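Mobile Manipulation Lab, Handout 3: Comparing grippers on cloth

Read this before Friday, please. It's short and I've tried to keep the math out of it. We've spent two sessions on rigid parts, and now we get to the fun stuff, which is cloth (fun for me, at least, I've been looking forward to this since September!). A block has a shape you can plan around. A rag has whatever shape it felt like having when you let go of it last time, so your nice grasp planner from Handout 2 is going to be a lot less help than you'd like.
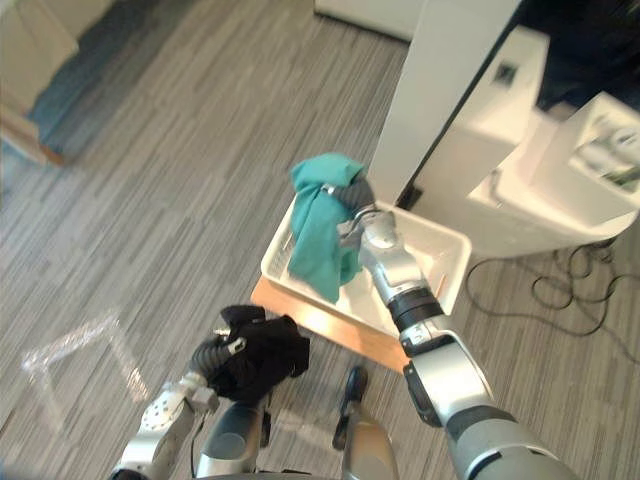 Reading time: 3 min | 475 words

We use two cloths, one black and one teal, and a white plastic basket. I picked the colors on purpose. Black is hard on the depth camera and the folds vanish in the color picture too, while the teal one stands out nicely against white plastic and gives your segmentation a fighting chance. If your numbers only look good on teal, say so in the report. I won't take points off for that, but I will if you hide it.

You'll be comparing two sets of finger pads, the Brindis and the Plavix. The Brindis pads are softer and grab a bunched-up cloth almost anywhere. The Plavix pads are stiffer and better at pinching a single layer, but you have to come in at a decent angle or they just push the fabric along. Run both sets with the same Zeleke controller settings, or you'll be comparing two things at once and you won't know which one you measured.

For every grasp, write down which arm, which cloth, which pads, and whether the cloth was still held when the arm stopped moving. Then add a short note in plain words. "Held by one corner" is a great note. "OK" is not. 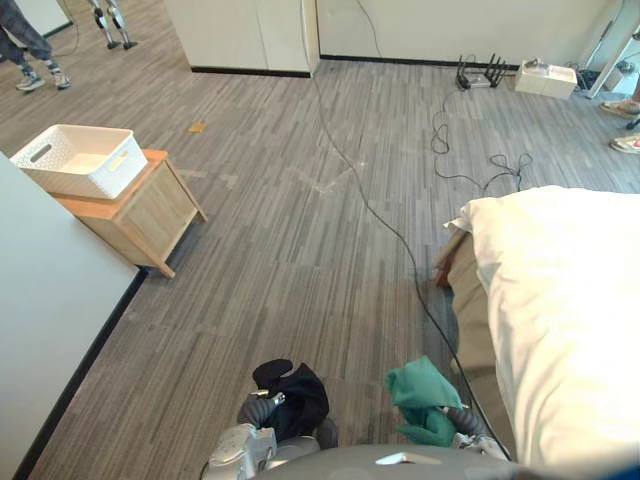

Riku Kuroda thinks I'm too easy on you here and that held or not held is far too coarse a score. He'd have you grade how much of the cloth ends up inside the fingers, since a corner grasp and a fistful are completely different when you try to drop the thing in a basket afterward. It's a fair point, and if you want to add a column for it, go ahead. I'd just keep the yes/no column as well, so we can pool results across groups.

Last year's log has 146 grasps in it, and it's in the course folder under Plendier (the old project name, sorry, I never renamed it). Look through it before you design your own table. You'll notice that the notes get shorter and shorter toward the end of each session. Take breaks!

Now, cameras. The head camera is good for deciding where to go, and then your own arm gets in the way right when you care most. That's when you switch to the wrist camera, which sits close enough to see past the fingers, though you pay for it in blur whenever the arm is moving fast. 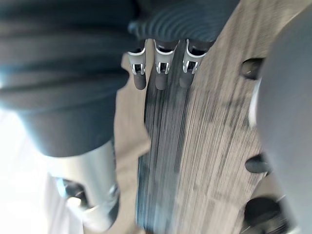
So slow down for the last bit of the approach, and let the arm settle before you save the picture you're going to base a decision on. I usually tell the controller to pause, grab the picture, and then go on. It costs you a little time per grasp and saves you a lot of head scratching later. Try it once without the pause too and put the two side by side in your report.

Bring your table, filled in or not, and we'll start with the black cloth.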